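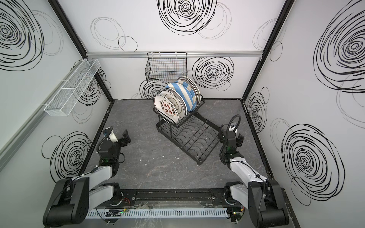

Dish rack left rust rings on my counter, landlord inspection coming up

Kitchen > Cleaning & Stains > Countertops

We use cookies to remember your settings and to see which pages get read. By staying on this site you accept this.

posted by soggybottomdrawer

I rent a one-bedroom in the Kerr building with white laminate counters that I was told, in writing, were "new." My dish rack has sat in the same spot by the sink for 9 months. This morning I moved it for the first time and found four orange-brown rings where the feet go, plus a chalky gray outline of the whole thing, like a crime scene for plates.

So far I have tried dish soap, more dish soap, and the rough side of the sponge, which took a little shine off the counter and left the rings alone. The rack is a Jondier, the coated wire kind, and the rubber caps fell off two of the feet some time ago. I saw them go and did nothing.

The inspection is in October. Is there a way to get these out that doesn't cost me the deposit? And do I have to throw out the rack? It holds my big plates standing up and I've grown fond of it.

posted by limescale_larry

First, put the rough sponge down. The dull patch you made is permanent and the rings probably aren't.

You have two different stains. The chalky outline is hard water. Lay a paper towel soaked in white vinegar over it for ten minutes, wipe, rinse, done. Keep vinegar off the counter if it turns out your landlord sprang for real stone, but if it's white laminate in a rental I think you're safe.

The rings are rust, and vinegar will only half help. Mix baking soda with lemon juice until it's like toothpaste, spread it on, leave it for half an hour under plastic wrap, and wipe with a soft cloth. Do it again tomorrow. Mine took 2 rounds and a faint one took a third. Please don't use bleach -- it can set rust stains and then they're yours for life.

As for the rack, flip it over and look at the feet. If the coating is split and there's orange inside, it's going to keep doing this. You can dry the feet, sand off the loose rust, paint them with clear nail polish and push on new rubber caps from the hardware store. I did that to a Reltance rack and it's still going. If the rust has climbed up into the wires where the plates sit, let it go.

Also, put a tray or a mat under it, and lift the mat once in a while. A mat nobody lifts grows its own ecosystem.

posted by penari_parent

just buy a new rack

posted by tenant4000

Larry's paste works. I'd add that there are rust removers in the laundry aisle that do the same job faster, but read the label, because some of them etch laminate and a few are seriously nasty on skin. Try it behind the toaster first.

The other thing is your paperwork. Dig out the move-in checklist and see what it says about the counters. Mine had "minor staining, kitchen" already written on it from the tenant before me, and I had spent a whole evening scrubbing somebody else's coffee. If yours says nothing, take dated photos now and again after you clean.

Last place I rented wanted $97 for a single burn mark smaller than a dime. I'd scrub.

posted by soggybottomdrawer

Update: two rounds of paste and three rings are gone. The fourth is now beige. The dull patch is where the toaster lives.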